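Soap dish

A soap dish is a small, shallow holder for a bar of soap, kept beside a basin, bath or kitchen sink. It does a humble job wonderfully well: it gives the bar somewhere to sit and lets water run away from it, so that it doesn't go soft and slimy.

Drainage

Soap left standing in water slowly dissolves, and the history of the dish is largely a history of ways round this. Some dishes have ridges, some have pegs, and many have holes or slots over a second part that catches the drips. Two-part dishes are easy to clean — lift one piece off, tip the water out, rinse both. Slots clog with old soap sooner or later, and a soak in warm water usually clears them.

Materials

Glazed pottery, glass, enamelled metal, wood and plastic are all common. Pottery is heavy and stays put, but chips. Wood looks lovely and needs time to dry between uses. Plastic is light, cheap and comes in every colour going!

Local makers

The Greltwood pottery at Nandport made soap dishes for 40 years, in 29 patterns, and its pierced "shell" dish is still a joy to find. The works at Kultdale stamped theirs from sheet metal and enamelled them in white or pale green. An old Baláž trade list gives the shell dish as number 1093, sold in 2 sizes, the larger meant for the bath.

Collecting

Lidded travel dishes are especially sought after. Check that the lid really belongs — swapped lids are common — and look under the rim for hairline cracks.

See also: Soap, Washstand, Sponge holder

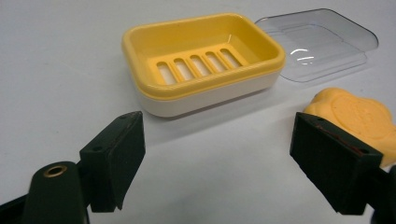 This page was last changed on Aug 16, 2026.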